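Cerkside Court - Heating and Ventilation Works
Minutes of the technical progress meeting held on April 30, 2019

Present: Mangubat (building management, chair and minutes), Burnar (mechanical contractor), Hident (acoustic and ventilation consultant), resident representatives for the east and west stairs.

Apologies: the electrical subcontractor. A written update had been circulated before the meeting and was taken under item 5.

1. Minutes of the previous meeting

1.1 The minutes of the January meeting were agreed with one correction. Under item 4.2, "supply air" should read "extract air". Mangubat to amend the file copy.

1.2 Matters arising not covered elsewhere: the missing riser drawings for the west stair have been found and scanned. Burnar confirmed that the scans are legible apart from the lower margin of the basement sheet, which carries the valve schedule. The schedule will be rebuilt from a site survey.

2. Heating distribution

2.1 Burnar reported that flushing of the east stair circuit is complete. Water samples were taken at the pump and at the furthest radiator. Both were within the limits set in the specification. Inhibitor has been added and the dosing record placed in the plant room log.

2.2 The west stair circuit has been flushed once and will need a second pass. Suspended iron was still above the limit at the furthest radiator. Burnar put this down to a dead leg left over from the former drying room, which was capped off in the past without being drained. The dead leg does not appear on any drawing. It will be cut back to the tee before the second flush.

2.3 Radiator balancing has started on the east stair. Lockshield settings are being recorded room by room. Mangubat asked that the settings be written on the inside of each valve cap as well as on the sheet. Burnar agreed, subject to a suitable marker being found - the one used on the previous job rubbed off.

2.4 The west stair representative said that residents had been told the heating would be off for one day and it had been off for longer. Burnar accepted this. The isolating valve at the foot of the riser would not close fully and a replacement had to be ordered. Future notices will give a start time and state that the finish depends on the condition of the valves.

3. Ventilation and condensation

3.1 Hident presented the logger results for the winter period. Temperature and relative humidity were recorded in 12 flats. One logger failed and its data were discarded, leaving 11 usable sets.

3.2 Relative humidity in the smaller bedrooms was consistently higher overnight than in the living rooms. The difference was greatest on the north side. In the worst set, humidity remained above the target for 966 hours over the logging period. Kitchens and bathrooms recovered quickly after use and give no cause for concern.

3.3 Hident's view is that the extract fans are performing as designed but that air is not reaching them from the bedrooms. Carpet has been laid in most bedrooms since the doors were last trimmed, and the gap under the door has been lost. The trickle vents are sound, although several were found painted shut.

3.4 Furnished layouts were considered. In the smaller rooms there is little choice as to where the bed can stand, and anything placed close to an outside wall reduces air movement across it. Hident recommends leaving a clear gap behind headboards and bedside units on north walls, and will give a figure for the gap in the written report. A small bedroom with both a bed and a sofa was used as the reference layout for the discussion.

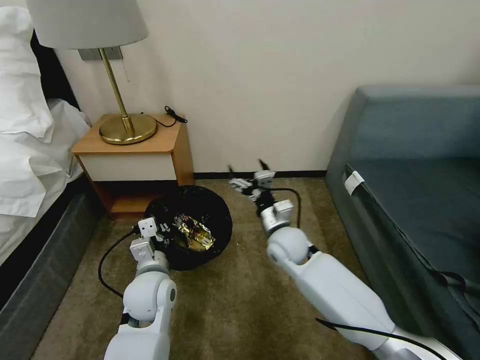 The east stair representative asked whether the recommendation on gaps would be made a condition of the tenancy, and objected to this if so, on the ground that residents should not be held responsible for damp caused by a missing air path. Mangubat replied that it would be issued as guidance only. Any mould reported on an outside wall will continue to be inspected by Mangubat in the first instance, whatever the position of the furniture.

3.5 Door trimming was agreed in principle. The undercut is to be measured from the finished carpet surface and not from the subfloor. Fire doors are excluded. Where a bedroom door is a fire door, Hident will propose an alternative air path, which may be a transfer grille of a rated type. Mangubat will not approve any grille without the fire certificate in hand.

3.6 Painted trickle vents are to be freed by Burnar during the balancing visits to avoid a second call at each flat. Broken vents are to be listed and left.

4. Noise

4.1 Hident reported on complaints of fan noise at night. Measurements were taken with the fans on trickle and on boost. On trickle, noise was at or below background level. On boost, it was audible in the bedroom next to the riser cupboard, with a distinct tone.

4.2 The tone was traced to a rigid fixing between the fan casing and the stud wall. A flexible mount was tried in one cupboard and the tone was no longer measurable. Hident recommends the same mount throughout.

4.3 Burnar quoted 285 pounds per cupboard for supply and fitting. Mangubat considered this high for a bracket and two strips of rubber and asked for the labour to be shown separately. Burnar explained that the fan has to be disconnected and the duct joint remade and tested. A split quotation will be sent.

4.4 Soft furnishings and carpet were mentioned as a reason why the noise is less noticeable in some bedrooms than in others. Hident confirmed that absorption in the room does reduce the level of higher frequencies but has little effect on the tone in question. The reference room was looked at again on this point. 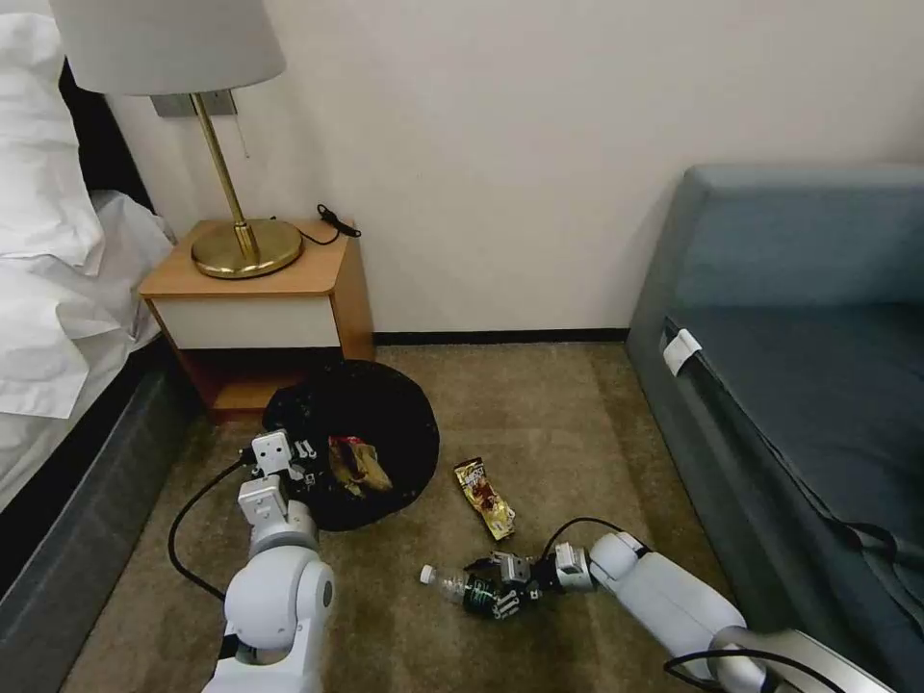
Reference layout: carpeted floor between bed and sofa, with nightstand against the back wall.

4.5 Hident will repeat the boost measurement in one furnished and one unfurnished bedroom of the same size once the new mounts are in. The result is for information and does not hold up the order.

5. Electrical

5.1 The written update was noted. The fan isolators on the east stair have been replaced. Those on the west stair are awaiting delivery.

5.2 The subcontractor asks for a decision on the humidity sensors: whether they are to override the manual boost switch or only add to it. After discussion it was agreed that the sensor may start boost but may not stop it while the switch is on. Hident to confirm the run-on time in writing.

5.3 The plant room lighting circuit tripped during the flushing works. The cause was water in a surface socket near the drain point. The socket has been isolated and labelled. Mangubat wishes it removed altogether - there is another on the opposite wall.

6. Access and notices

6.1 Access has been refused or missed in several flats on the west stair. Mangubat will write again, giving a choice of morning or afternoon. The representatives asked that the letter describe the work in plain terms, as "hydraulic balancing" had caused some alarm. Wording was agreed at the table: "adjusting your radiators so that all rooms warm up evenly".

6.2 Residents are to be asked to leave a clear path to each radiator and window. Operatives will not move beds or other heavy furniture. If a valve cannot be reached, the visit is to be recorded as incomplete and rebooked.

6.3 Dust sheets are to be used on all carpets, including on short visits. The east stair representative reported a black mark on a hall carpet after the January visit. Burnar to inspect and arrange cleaning.

7. Actions

Mangubat: correct previous minutes; issue furniture guidance once the gap figure is received; send access letters; instruct removal of plant room socket.

Burnar: cut back dead leg and flush west stair a second time; rebuild valve schedule; free trickle vents and list broken ones; send split quotation for fan mounts; inspect hall carpet.

Hident: written report on logger results; alternative air path for fire doors; run-on time for boost; repeat noise measurements after the mounts are fitted.

8. Any other business

8.1 The west stair representative asked whether the old boiler flue would be taken down. It is outside the present contract. Mangubat will obtain a separate price when scaffolding is next on site.

8.2 Next meeting: to be called by Mangubat when the second water sample results for the west stair are available.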